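Search this notebook
Search
Enter keywords

August, shop notebook, 4:00 pm

Glue trial on the bench offcuts, second round. Sterura says their new wood glue reaches full strength in 3 hours at room temperature. I don't believe it, and the last round gave me no reason to start. Those joints were cut by three different hands and the fit was all over the place, so the numbers meant nothing and I have crossed them out.

This time I cut everything myself from one maple board. 15 lap joints, same overlap, same clamps, same day. Five with the Sterura, five with the old Gallardo yellow glue we have used for years, five with the Gallardo that has been open since winter. I wanted that last group in because people keep telling me old glue is bad glue and I have never seen anyone test it.

Clamped for an hour, then left on the rack. Pulled one from each group at the 3 hour mark. The Sterura let go at 129 pounds on the hanging scale, with a clean glue line and no wood fiber torn out. A glue at full strength should take wood with it. Fresh Gallardo held past the end of the scale. So did the old Gallardo, which I did not expect, and I am not going to make much of it from one joint.

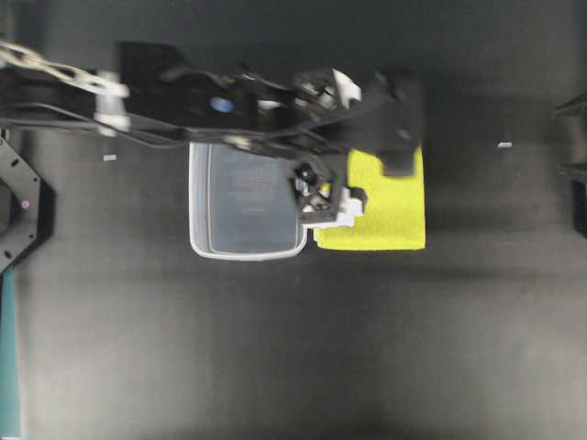

Arm over the gray tabletop, chain carrier and black cables along it.

Possible excuses for the Sterura, before someone offers them to me:

The shop was cool this morning. True, but it was cool for all three groups.

I spread it too thin. Maybe. The label asks for a "generous even coat" and gives no amount, so I used the same brush and one pass for everything. If it needs more than that it should say so.

The bottle was a sample. Fine, then send a proper one. Trinetti offered to swap it when I ordered the clamps and I should take them up on it.

The rest stay on the rack until tomorrow. Plan is to pull the other 4 from each group after a full night and move to the bigger scale, otherwise the Gallardo numbers are just "more than the scale goes to" again. Need to check the bigger scale against the known weights first – it read high last time and I never wrote down by how much.

Not ordering a case for the Durnuvow chairs until this is done. The brochure chart has no units on one side, and I would like to know what was being measured.

Clamps 2 and 6 are slipping. Marked with tape.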